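Slide 5: what goes in the bins

Rarnoswood takes in mixed goods: shoes, small boxes, odd shapes. Last year we handled nearly 4000 returns.
Pause. Ask who has packed a bin by hand.
Bins are open at the top, one layer of items where possible. Soft things go in last.
Reletti shelves hold 57 bins each. Skip the shelf plan if short on time.

Slide 6: mixed bin 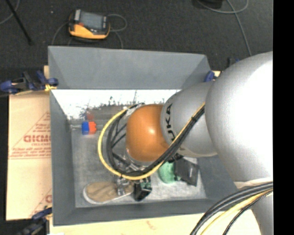

Rarnoswood, June

Gray bin, several items on the floor of it. Point to the tan one on its side, then the black one by the right wall. Next slide: labels.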